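**Halside Stone Soap – for marble and other natural stone counters**

If you've ever lived with marble you know the feeling: you love it, and you're a little bit afraid of it. Somebody sets down half a lemon and your heart stops. We make this soap for the people who want to use their kitchens anyway, and we use it ourselves every single evening.

Halside Stone Soap is a mild liquid cleaner with a neutral pH. It lifts grease, coffee drips, flour paste and sticky fingerprints without eating into the polish, and it leaves no waxy film behind. Rostislav Brabec mixed the first batches for his own stone shop, where he was tired of handing over a beautiful new counter and then hearing that it had gone dull from vinegar spray by November. He still checks each batch, and he still uses it on everything from the shop floor tiles to his lunch table!

**How to use it**

Add one capful to a bucket of warm water, or two squirts to a spray bottle. Wipe with a soft cloth, wring the cloth out, wipe again, then dry with a towel. The drying part is where the shine comes from, so please don't skip it. Tap water leaves minerals behind when it dries on its own, and on a polished surface those show up as cloudy spots that people often mistake for damage.

For dried-on food, lay a damp, soapy cloth over the spot and go do something else for a few minutes. It should wipe away after that. If it doesn't, a plastic scraper held nearly flat is fine. Keep scouring powder and green scrub pads far away.

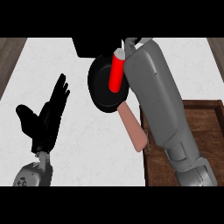

Pale stones reward a regular routine more than dark ones do, simply because you can see what you've missed. Turmeric, red wine and beet juice are the big three to catch quickly. Blot them – wiping only spreads the color around – and follow up with soap and water. Oil is sneakier. It can sink in and leave a darker patch that takes days to fade, so we like to keep a trivet or a little tray under the olive oil bottle.

**Stain or etch?**

We get this question constantly, and it's a good one. A stain is color that has soaked into the stone, and it's usually darker than the area around it. An etch is a dull or pale mark where acid has reacted with the surface. Run a fingertip over it: an etch may feel very slightly rough. Soap removes neither one, and we'd rather tell you so before you buy. For stains, use Brarier Poultice Powder overnight. Light etching on polished marble can often be brought back with Lengyel Polishing Paste and some patience. Deep etching is a job for a stone refinisher.

**Which surfaces?**

Marble, limestone, travertine, granite, slate and soapstone are all fine, honed or polished. It's also gentle enough for sealed wood floors, and we hear from plenty of people who do the floor with whatever is left in the bucket. Don't use it on unsealed wood or on waxed floors, where it will slowly strip the wax.

**Does it replace sealer?**

No. Sealer slows down how fast a spill soaks in, and soap keeps the surface clean. You'll want both. To find out if your counter is due for a fresh coat, put a spoonful of water on it and come back in a quarter of an hour. If the stone has darkened underneath, it's time. Sealer won't stop etching, by the way, however many coats you put on. We're fond of Sordale Penetrating Sealer, and Halside soap won't break it down.

**Scent**

Two choices: unscented, and a light rosemary that fades within a few minutes. No citrus version, even though people ask for one. Citrus on the label makes some customers think lemon juice is fine on marble, and oh, it really isn't.

**Details**

- Concentrate, neutral pH
- No bleach, ammonia, vinegar or dye
- One bottle makes 47 buckets or 80 spray bottles
- Bottle made from 100 percent recycled plastic, cap included
- Sold singly or in a case of 4
- Store above freezing; if it turns cloudy in a cold garage, bring it indoors and give it a shake
- Keep away from children and rinse well if it gets in your eyes

Cotton cloths are sold separately, but an old T-shirt works beautifully. Refill pouches are available in unscented only for now, and we're working on the rosemary.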